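# Paper bag

A **paper bag** is a container made of paper, closed at the base and open at the top, used to carry or store dry goods. Most are made from kraft paper, a strong paper produced from wood pulp by the sulphate process. Unbleached kraft is light brown or tan; bleached kraft is white and takes print more evenly.

## Construction

A bag is formed from a single web of paper, folded into a tube and glued along one lengthwise seam. The tube is cut to length and the base is folded and pasted. The common forms are:

- **Flat bag**: two panels and no gussets. Used for cards, sweets and single bakery items.
- **Pinch-bottom bag**: side gussets with a base folded over once and glued. It does not stand unaided when empty.
- **Block-bottom bag**: side gussets with a rectangular base. It stands upright when opened and is the usual form for groceries.

The weight of the paper is given in grams per square metre. Carrier bags with handles are often made at 90 g/m². Lighter grades are used for counter bags and crease more readily.

## Folding and closing

The top of a bag without handles is normally closed by folding the rim over. A single fold holds poorly, as kraft paper springs back along a fresh crease. Two folds in the same direction, each pressed flat with the thumb, give a closure that stays down without tape. A sticker or clip may be added.

A flat bag is opened by parting the two layers at the rim and running a finger down the inside of each edge. Gussets are then pushed outwards from within. Pulling on one layer alone tends to tear the rim at the corner, where the paper is folded tightest.

## Handling marks

Creases in kraft paper are permanent. The fibres break along the fold, and the line remains visible after the bag has been flattened. Vertical creases usually follow the original factory folds, while diagonal creases form where the paper has been squeezed by hand or packed under load.
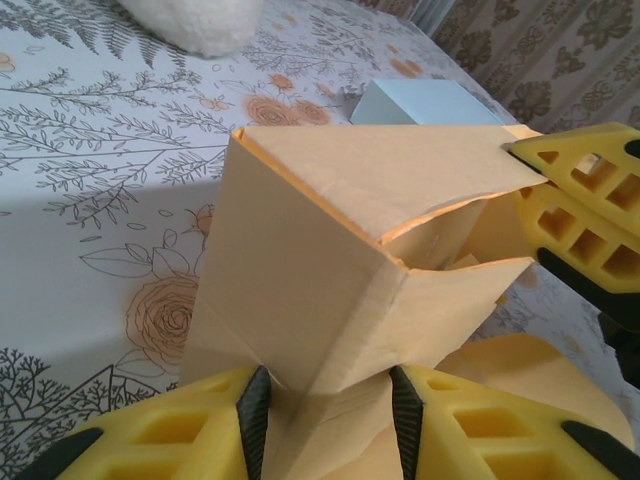

*Tan paper bag with a folded, partly open top and a narrow orange edge along the rim. Diagonal creases show near the bottom.*

Coloured rims and borders are decorative. They may be printed on the web before cutting or added as a glued strip, as on the gift bags sold by Vernitow.

## Storage and reuse

Empty bags are stored flat in a dry place. Paper takes up moisture from the air, which softens the base paste and weakens the seam. The stationery supplier Gallegos advises keeping bundles 5 cm clear of outside walls. Clean bags can be reused for dry contents or placed with paper recycling. Bags marked with grease are generally excluded.

## See also

- Kraft paper
- Gusset
- Carrier bag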